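I'm so happy with my new folding routine! I picked up the sleeves-in method at a Prillside workshop in October, and it works on any soft blue thing I own.
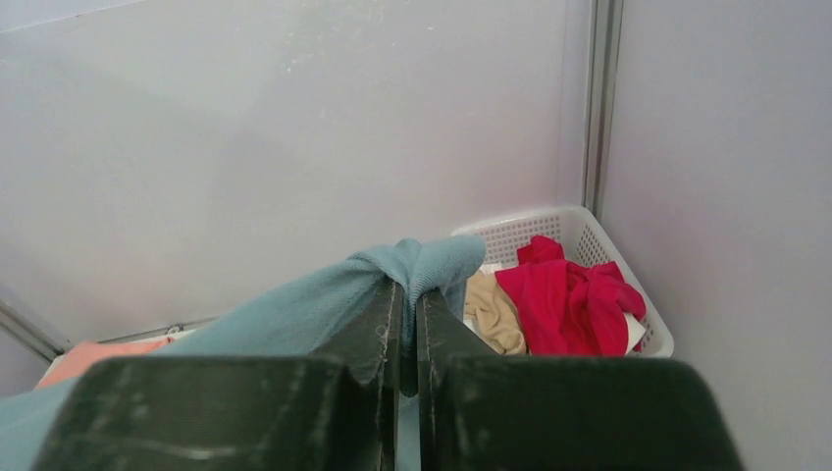

Soft blue knit, basket in the corner

A big white tabletop is my favorite surface for this (so much room!).
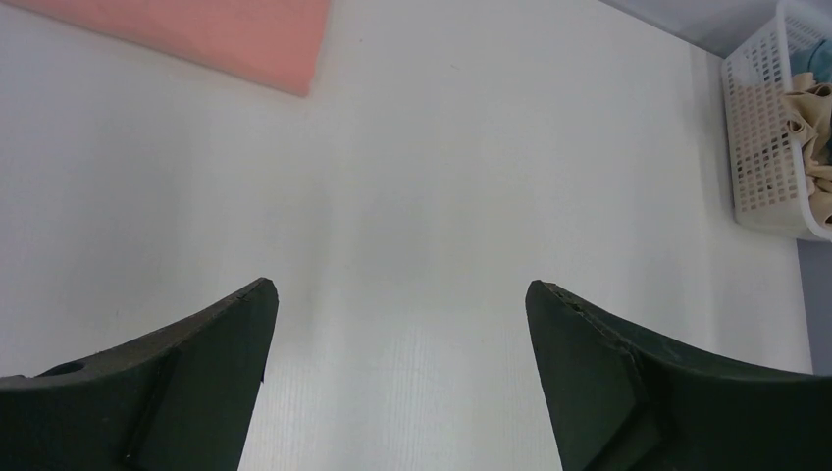 White top, faint grain

Sleeves first, then smooth the hem.
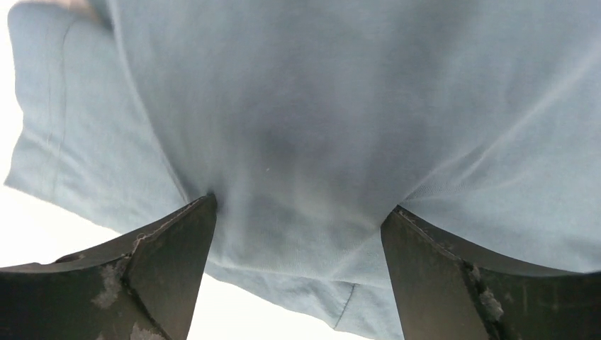 Ojo commented that rolling saves more drawer space.

Maybe! I'll try it on socks. Folded tees stand up so nicely, though,
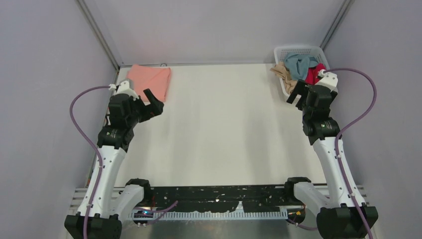

and I can find the one I want before coffee.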